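OSMONT – The lost-and-found shelf at the Kollitz Street pool will be cleared out at the end of August 2022, and the town would very much like its residents to come and get their shoes.

The shelf was meant to hold goggles and the occasional towel. After a busy summer it holds 21 sandals, of which 16 have no partner. How a person walks home across a hot parking lot in one shoe is a question the front desk has stopped asking.
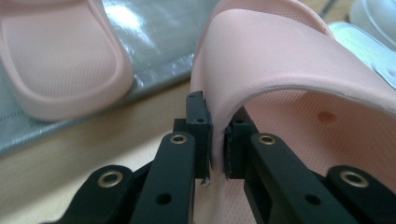
Pool manager Darmawan Kwok said owners can stop by during regular swim hours and will need to describe what they lost before anything is handed over. "Pink" will not do, he added, having heard it a lot this month. Something closer to "pale pink slide, thick smooth strap, dimpled footbed" will get a swimmer to the right shelf much faster. Those who still have the other shoe are asked to bring it along.

Anything left after the deadline goes to the Marulanda Thrift Barn, which takes matching pairs only. Single sandals will be kept in a box behind the desk until December, when the building closes for repairs to the roof.

The pool charges $2 for the return of keys, to cover the tags. Shoes are free. Kwok said one claim has come in so far, from a man looking for a boot.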